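Chutney season: tips for pots, lids, jars and sticky hobs

I love chutney weekends! The kitchen smells of vinegar for days, the windows steam up and every jar in the house gets called into service. After a good many batches (and a few burnt bottoms) I've collected the tips below, mostly learned the messy way. They're for green tomato, plum or apple, or whatever has come in from the garden by the bucket.

Getting the fruit ready

Chop smaller than you think you need to. Big lumps of onion stay crunchy long after the apples have collapsed, and you'll be picking them out of your sandwich in January. I do the onions first and start them off in a splash of the vinegar while I get on with everything else.

Windfalls are perfectly good so long as you cut out every brown bit. Weigh the fruit after trimming, never before, or the sugar will be far too much for what's left in the bowl. If you come up short, a handful of sultanas or some grated carrot fills the gap beautifully. 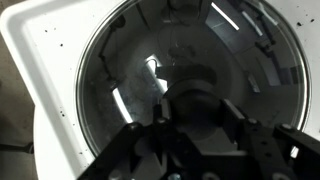
Put whole spices in a square of muslin and tie it to a wooden spoon laid across the pan. You'll be able to find it again! Mine goes: mustard seed, a few peppercorns, a bit of bruised ginger, one dried chilli. Ground spices can go straight in, but add them in the last half hour or they turn dusty and dull.

The long simmer

Chutney wants to lose water, so cook it without a lid. I bring the fruit and vinegar up gently, stir in the sugar until it has all dissolved (scrape the bottom, no gritty feeling allowed) and then turn the heat right down. Two hours is normal for my plum recipe, and green tomatoes can take nearer three. Stir now and then at first, then much more often towards the end when it starts to spit and catch.

To see if it's done, drag the spoon across the bottom of the pan. If the channel stays open for a moment before the chutney slides back, you're there. If it fills with thin liquid straight away, give it another ten minutes and try again.

Open the window before you start, by the way, and shut the door to the hall. Hot vinegar gets into coats.
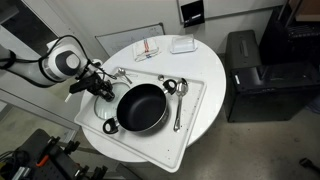

A word on pans. Anything with vinegar in it should stay well away from bare copper, brass or plain iron, which will give you a nasty metallic taste. Stainless steel or a sound non-stick coating is what you want. My friend Sebastião Amaral makes all of his in a wide old stockpot and finishes a good half hour before I do, purely from the extra width. I was so jealous that I've gone wider myself.

If the bottom does catch, don't scrape it! Take the pan off the heat, pour the top part into a clean one and leave the burnt layer where it is. Taste before you carry on. Nine times in ten you've saved it.

Looking after glass lids

Lids get forgotten, and the groove where the glass meets the rim is where old sugar goes to live. An old toothbrush and warm soapy water will shift it. Let a hot lid cool on a dry surface before you wash it, as cold water on hot glass is asking for a crack. Check the screw under the knob while you're there and give it a quarter turn if it wobbles.

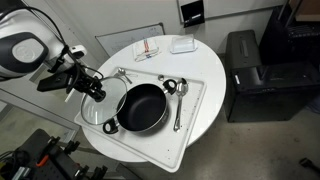
A round glass lid with a metal rim, on the tray.

Jars and labels

I use 200 ml jars for presents and anything bigger for us. Wash them in hot soapy water, rinse, and dry them upside down in a low oven. Fill while both jar and chutney are hot, right up to 6 mm from the top, and use vinegar-proof lids with a plastic coating inside. Run a clean skewer down the side to let out trapped air.

A tray under the whole operation saves so much wiping – drips, crumbs, sticky spoons, the lot stays in one place and goes to the sink in one trip.
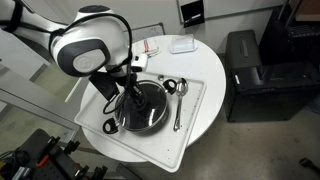 Black pot with its lid on, set on a white tray.

Write the label once the jar is cold, with the fruit and the month. Then put it at the back of a dark cupboard for at least six weeks. I know, it's agony! Fresh chutney is all sharp edges, and the June jars I opened too early made my eyes water. The last one from that batch came out at Christmas and went with the cheese in one sitting.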